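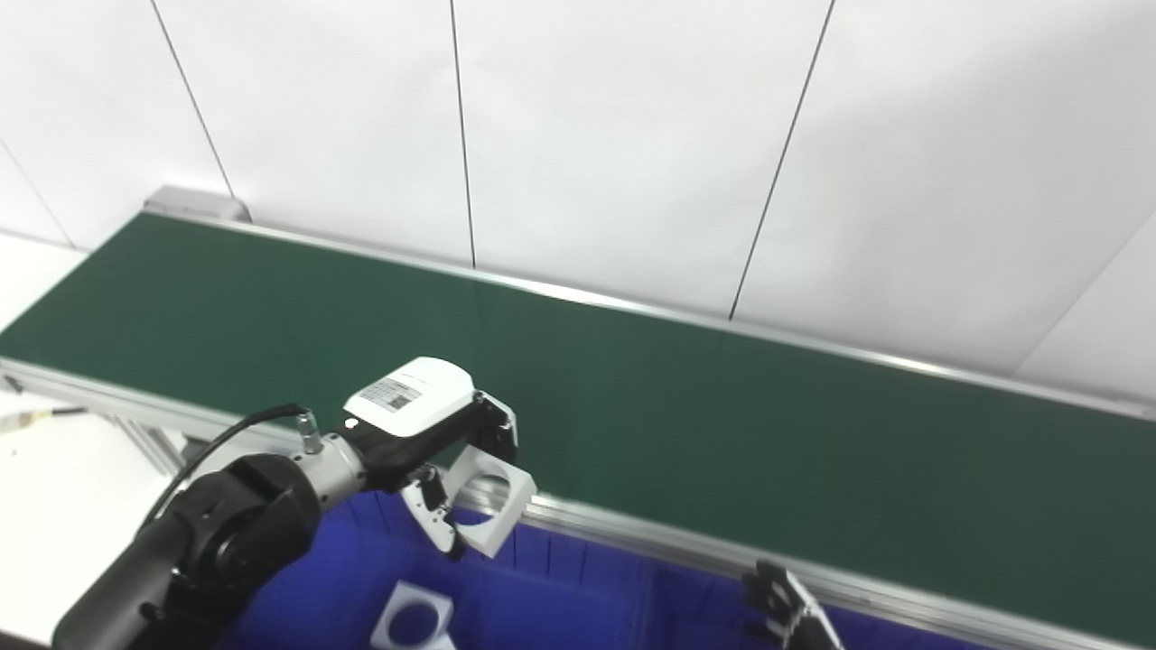 Figure 2. Belt conveyor with aluminum side rails and support frame.

3.2 Belt wear and cleaning intervals

Wear records were collected from small packing plants in the Otau district, where short belt conveyors carry boxed fruit from the sorting tables to the cold store. Of the 267 belts on the plant registers, 200 had a complete cleaning log and were kept for analysis. Belts cleaned every 17 days or less showed less edge fraying than belts cleaned at longer intervals. The difference was largest at the Janjua plant, where dust from the unpaved yard is heavy in April.

Belt age was a weaker predictor. Almost 22 percent of the belts had been replaced before the end of their rated life, mostly after tracking faults that the operators had logged but not corrected. Mohmand reported a similar pattern for grain handling, although his sample included longer outdoor lines. Tension readings were not available for two plants, and these were left out of the model in Section 3.3.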